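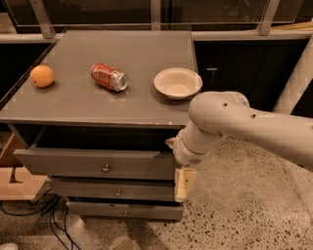
Arm stops with a force fault when it goes to close a drawer. How do I find out what's really wrong?

Asked by Josefina Acuña

Hi everybody, and thank you in advance, because I have been reading this board for weeks and it has already saved me more than once. I'm fairly new to arms (I came over from sewing machine repair, of all things) and I've been put in charge of the drawer routine on our Bikel.

The task is simple enough on paper. There's a little gray cabinet with three drawers, each with one small round knob, and a few things sitting on top: an orange, a soda can on its side and a bowl. The arm is supposed to come down at the right-hand end of the drawer fronts, get its fingers on the front of the open drawer and push it closed without disturbing what's on top. Then it backs off and goes home.

What happens is that it gets down beside the drawers just fine, starts the push, and then stops dead with fault 242, which the manual calls "unexpected contact force" and says nothing more about. Sometimes it does this on the very first try in the morning, and sometimes it will run happily until after lunch and then do it over and over. When it faults, the brakes come on and it just hangs there with its fingers against the wood. I have to clear the fault by hand and jog it away, and once when I did that it lurched the wrong way and gave the cabinet a good shove. Nothing was hurt except my nerves, but my hand had been on top of the cabinet a minute before and I have been thinking about that ever since.

Things I've tried: restarting everything, re-teaching the start point, waxing the drawer runners with a candle, and raising the force limit a little. Raising the limit helped for one afternoon. I don't love that as an answer. The controller counter says 2363 cycles if that matters to anyone.

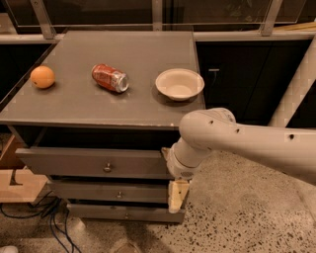
I should add that the bottom two drawers give me much less trouble, and I can slide all three closed with one finger, so I really don't think the cabinet is too stiff. Is this a worn joint? A bad sensor? Or is it me?

2 answers

Answer from Hanneke Van den Broek (accepted)

Welcome, Josefina! Sewing machines are wonderful training for this, you'll already have the patience.

First, please put the force limit back where it was before you do anything else. I know it's tempting (I've done it, we've all done it), but that limit is what stops the arm when it meets something it shouldn't, and one day that might be your hand.

Second, the lurch. When an arm stops while it's pressing on something, it can be holding a fair amount of push in the joints, and the jog directions may not be the ones you're picturing. Before you clear the fault, check whether the pendant is set to base or tool coordinates. Mine goes back to tool after every fault, and in tool coordinates with the wrist pointing down, "back" is not back at all! Set it to base, drop to the slowest speed, stand where the arm can't reach you, and tap the jog key once to see which way it goes. Hands off the cabinet the whole time, even if the can starts to roll.

Now the fault itself. My money is on the force sensor zero. If yours gets zeroed once at startup with the wrist in the home pose, it will read a bit wrong when the wrist is hanging down, and then it drifts as the arm warms up, so the afternoon trouble fits nicely. Add a pause just before contact, with the fingers down in their working pose but clear of the wood, and zero it there every cycle. I use 200 milliseconds and that's plenty.

For the first-thing-in-the-morning ones, look at where you're pushing. If the fingers meet the front right out at the end, far from the knob, the drawer twists in its runners and binds. Your one finger is probably going to the middle without you thinking about it. Try pushing at the end yourself and see how it feels. If it sticks, move the contact point in toward the knob, and take it slower for the last bit of travel.

Do those 2 things separately so you know which one did it, and write back, I'd love to hear.

Answer from Declan Bainbridge

Had 242 on ours for a month and it was the wrist cable. Swapped it, gone. Might not be yours but it's a cheap part. Also check the bolts on the gripper.

Comment from Josefina Acuña

Oh Hanneke, thank you, thank you. Limit is back down. The pendant was in tool coordinates, just like you said, so that's my lurch explained and I've taped a note next to the clear button. I pushed the top drawer at the very end with my own finger and it jammed solid! I've moved the contact point in and haven't had a morning fault yet. The zeroing step is next, I have to ask Glenys Horrocks how to get a pause into that part of the program as she wrote it. Declan, I did check the bolts and they're tight, but I'll keep the cable in mind if the afternoon ones carry on.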